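June, evening

Up at 6 because the gutter over the kitchen door was dripping again and I could hear it through the wall. Got the ladder out before breakfast. The joint has opened up a little more since April. I pushed some sealant in and told myself it would do until the fall. Toast and the last of the plum jam. There are two jars of the gooseberry left, but I don't like it much.

Drove to Dunley for the seed potatoes I should have bought weeks ago. They had one sack of a late variety, marked down, with sprouts as long as my finger. I bought it anyway. The man at the register said to get them in this week or give them to a pig. I also got twine and a new hose washer, and forgot the birdseed, which was the first thing on the list.

The road by the reservoir is down to one lane. I sat at the light for 11 minutes by the dashboard clock with my engine off. The water is low. You can see the old wall that used to divide the two farms, and the stump of a gatepost. My father claimed he walked through that gate as a boy. The dates don't really work, but I never said so to him.

Planted until noon. Two rows and a half, then my back had enough. The soil is heavy at the bottom end where the shed used to stand and I keep turning up glass. Filled half a coffee can with it. Also found a spoon, bent, no marks on it. Left it on the windowsill.

Salma Kamel called at lunch about the choir. They want to do the Dirnthorpe concert again, same church, and she asked if I would sing second alto this year, as they are short. I said yes, then looked at the music after I hung up and was less sure. There is a long passage in the middle where the seconds are on their own. I have until the end of summer to learn it. She is going to mail me a practice recording, or drop it off if she is passing.

Cleared out the desk drawer this afternoon.
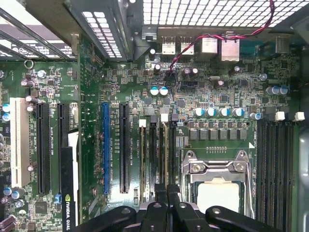 Motherboard, with the metal grille behind it.

The drawer itself had three dead pens, a key I can't place, and the warranty for a toaster I no longer own. There was also a letter from Austra Kļaviņa, from the winter she was working in the library at Cronin. Four pages, both sides, mostly about the heating in her apartment and a neighbor who played the accordion. I read it twice. I owe her a letter and have owed her one since Easter. Started it at the kitchen table and got as far as the weather and the potatoes.

Electric bill came. It is $50 more than the last one, and I have not done anything different that I can think of, unless it's the freezer. The door has been catching on the ice at the top. I will have to empty it and let it thaw. That means eating the soup.

Soup for dinner, then. Leek, from a tub with no label. It needed salt.

Walked up to the top road after and came back by the chapel. The hay is cut in the near field and still lying. Two hares by the hedge, and they let me get quite close. It was light enough to read the sign at the turnoff when I came down, past nine.

Ordered nothing, watched nothing. Washed the coffee can glass and put it out with the recycling. Tomorrow: the other row and a half, birdseed, finish Austra's letter, look at bar 40 onward. Check the gutter if it rains.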